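Accueil Essais Galeries Papier & carton Archives Contact

Le sac en papier et les petits pains : une galerie

On me répète depuis des mois que le sac en papier à poignées torsadées a gagné. Les boulangeries y viennent, les boutiques de cadeaux y sont déjà, et la maison Ernotier en vend un modèle « aspect peinture » par paquets de 40 en jurant qu'il remplace tout : le sachet, la boîte, le cabas. Je veux bien. J'ai quand même un doute sur ce qui se passe quand on y met autre chose qu'une écharpe ou un livre, et c'est ce doute qui m'a fait préparer cette page, avec un sac imprimé, un plateau à fraises et une petite fournée de viennoiseries factices.

Factices, oui. Les vraies laissent du gras, s'écrasent, se mangent avant la fin. Les fausses gardent leur forme, et l'on peut recommencer autant de fois qu'on veut. Ce que cela vaut pour un vrai croissant au beurre, je n'en sais rien, et je me méfie des essais qui prétendent le savoir.

Premier point, le sac vide. Les catalogues le montrent toujours de face, gonflé, les bords tirés au cordeau. Vu d'en haut, il raconte une histoire un peu moins flatteuse : il faut regarder le bord, les coins et le fond, où les rabats se superposent.
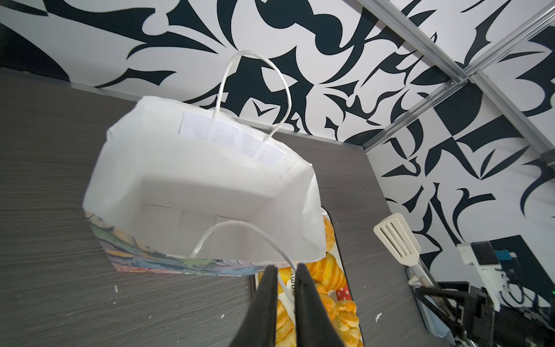 Sac ouvert, vide. Le bord supérieur est légèrement froissé, les coins sont pliés, et une bande blanche collée à l'intérieur tient la poignée arrière.

Je n'ai rien contre cette bande de renfort. C'est même elle qui fait la différence entre un sac qu'on garde et un sac dont l'anse vous reste dans la main sur le trottoir. La fiche du distributeur, Sisstead, annonce fièrement que le collage a été contrôlé sur 1176 sacs. Contrôlé comment, avec quelle charge, pendant combien de temps ? La fiche se tait. Un chiffre à quatre positions fait toujours bonne impression, surtout quand on ne dit pas ce qu'il mesure.

L'intérieur est blanc, tout simple, et c'est sans doute la meilleure idée du modèle. On voit tout de suite ce qu'on y a posé. L'extérieur, lui, joue la toile de peintre : des traînées de bleu, de jaune, de vert, de violet. Joli de loin. De près, j'hésite encore entre l'atelier et la nappe d'anniversaire, mais les goûts, n'est-ce pas.

Passons au remplissage. La notice Paisan, glissée dans le colis des fausses viennoiseries, recommande de commencer par les pièces « à base stable ». Je cherche encore la base stable d'un pain courbé. Dans un sac à fond large, les pièces se calent où elles veulent, l'une debout dans un coin, l'autre à plat, et la belle disposition du catalogue suppose un vendeur très patient.

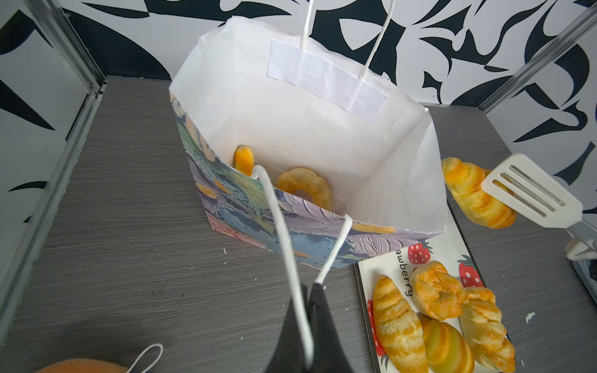
Reste la question du plateau, que les vendeurs de sacs évitent soigneusement. Un plateau présente, un sac transporte, et l'on voudrait nous faire croire qu'on passe de l'un à l'autre sans y penser. Or sur un plateau chaque pièce a sa place et se laisse prendre par le dessus. Dans le sac, il faut viser entre deux poignées qui ont leur propre avis sur la question. La poignée avant, surtout, retombe volontiers dans le chemin, et il faut l'écarter pour dégager l'ouverture.

Chez Jundari, où l'on vend des dînettes et des accessoires de vitrine, on m'a conseillé une spatule ajourée pour le service. Pour de la pâte qui colle ou qui goutte, je comprends les fentes. Pour du faux pain, l'intérêt m'échappe un peu. Elle a au moins pour elle d'être large et plate, ce qui compte davantage que les trous.
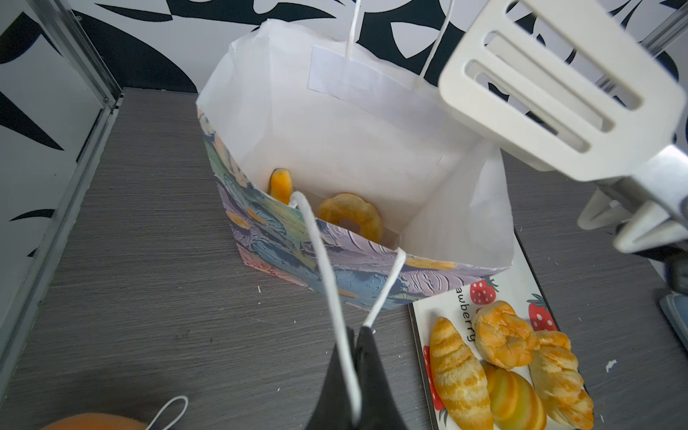 Texte et choix des images : la rédaction
Publié le 27 décembre 2022 | Rubrique Galeries

Deux pièces au fond, donc, et la place ne manque pas. C'est bien ce qui me gêne : un sac de cette taille pour un anneau doré et un morceau jaune orangé en forme de quartier (courge ? mangue ? je laisse chacun trancher), c'est beaucoup de papier. Le modèle en dessous existe, 19 centimes moins cher, mais sans l'impression peinte. On paie la peinture.

Le plateau aux fraises, lui, garde ses quatre pièces, dont un croissant rayé et un pain noué tout rond. Je le trouve plus convaincant que le sac, et il ressert tous les jours.

Ernotier promet pour février une version plus haute, en papier de 375 grammes. À ce poids-là, j'appelle ça du carton, et j'attends de voir qui arrivera à le replier.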